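Clescombe Residents Board > Utilities and Bills > Water bill went up again, anyone else?

plistden_pete
August bill came yesterday. 1,270 cubic feet for the two months. The one before it was 1,107. We were away for nine days in between, so I expected it to go down. Meter is out by the sidewalk under the iron lid. Is this happening to anyone else on the Plistden side?

Bukola Dauda
Ours went up too but we filled the kids' pool twice. Do the toilet check first. Put food coloring in the tank, leave it half an hour, don't flush. If there is color in the bowl, the flapper is leaking. That was our problem last year and the part was cheap.

marlow_k
Check whether the reading was real or estimated. There is a small letter next to the number on the second page. E means they guessed. I had three E's in a row last winter and then one big catch-up bill.

plistden_pete
It says A, so actual. I did the toilet check on both toilets this morning and there was no color in either one.

gretchen88
Then it's underground or it's the sprinklers. Shut everything off in the house, write down the meter number, go to bed, read it before anyone showers. Don't go by the little triangle on the dial. Ours stuck.

marlow_k
I disagree about the triangle. If it turns with everything off you have a leak, and you know in five minutes. The overnight test is fine but the ice maker and the softener both run at night and will throw it off. You have to bypass the softener.

gretchen88
Not everyone has a softener.

marlow_k
Most of Plistden does. The builder put them in.

plistden_pete
We do have one, a Nirlow, came with the house. I'll bypass it tonight. 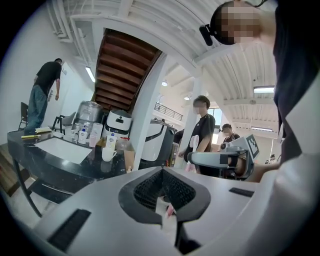 Bukola Dauda says the softener should be the first suspect if it came with the house. The older ones can stick in the rinse cycle and send water straight down the drain, and you won't hear it from upstairs. Put your hand on the drain line when it is not supposed to be running. If you feel flow, call somebody.

gretchen88
Call Ibrahim Plumbing and not the utility. The utility only looks at their side of the meter. Ibrahim charged me $181 for the visit and found it the same day.

marlow_k
$181 to look at a softener is a lot. The valve seals come in a kit and it's an hour of work if you shut the water off first.

gretchen88
It was a slab leak in my case, and they had to bring the listening equipment.

plistden_pete
Update. Bypassed the softener at 10 p.m. and the triangle stopped. Put it back in service and it started again — slow, but it moves. So it looks like the Nirlow. I'm going to try the seal kit before I pay for a visit. Does the utility give any credit if I send in the receipt?

Bukola Dauda
They did for us. Ask for the leak adjustment form at the billing window. You need the receipt and one normal bill after the repair.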